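Jarkby revises sizing and moisture rules for wooden cutting boards

Dec 1, 2018 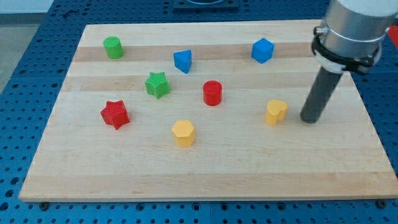

The kitchenware maker Jarkby has issued a revised specification for its edge-grain cutting boards. It sets a narrower moisture range for incoming lumber and changes the way strips are matched before gluing. The specification applies to all maple boards made at the company's Nendireck plant and replaces a version that had been in force since the plant opened.

Under the earlier rules, lumber could enter the gluing line at any moisture content between 6 and 12 percent. The new range is 6 to 8 percent, measured at both ends and at the midpoint of each plank. Planks outside the range go back to the conditioning room and are measured again before release. The difference between neighboring strips in a single board may not exceed one percentage point.

Moisture differences are a common source of warping in laminated boards. A strip that enters the press wetter than its neighbors shrinks more as it dries, mostly across the grain. The glue line resists that movement, and the stress is released as a cup, a twist or an open joint. Movement along the grain is small enough to be ignored in a board of kitchen size.

Jarkby said it reviewed 2,820 boards returned from retail customers before drafting the change. Of these, 1,099 were recorded as warped beyond the permitted limit. The remainder were returned for surface cracks, joint separation, shipping damage or reasons unrelated to the wood. The company did not publish a breakdown for those categories.

The revised document also covers grain direction. Strips are now to be turned so that the growth rings run as close to vertical as the stock allows. Wood moves less across its thickness in this orientation, and the working face wears more evenly. The rule increases waste at the ripsaw, and shorter offcuts will be sent to the line that makes handles and trivets.

Color matching is not part of the specification. Maple strips from the same load can range from cream to tan, and the company treats this variation as acceptable in all grades. Small sound knots are permitted on either face. Loose knots and open knots remain grounds for rejection.

Test procedures were written with Kordestani, a materials laboratory that also handles adhesive testing for the plant. Sample boards are soaked on one face for 15 minutes, dried upright at room temperature and checked with a straightedge. The cycle is repeated 500 times on one board from each production lot. Lots that fail are held until a second sample has been tested.

The adhesive has not changed. Boards are glued with a water-resistant compound approved for food contact, and clamping pressure stays at the previous setting. Press time has been lengthened for thicker boards, which had shown a higher rate of joint separation at the ends.

Boards are finished with mineral oil before packing. Care instructions will be reprinted to state that both faces should be oiled at the same time, that boards should be stored on edge, and that they should not be left in standing water or put in a dishwasher.

The first lots made to the new rules will be sold under the Sila name, with the full range to follow in July. Boards already in warehouses will be sold under the old specification and can be identified by the absence of a lot number on the underside. Jarkby said prices for existing sizes would not change.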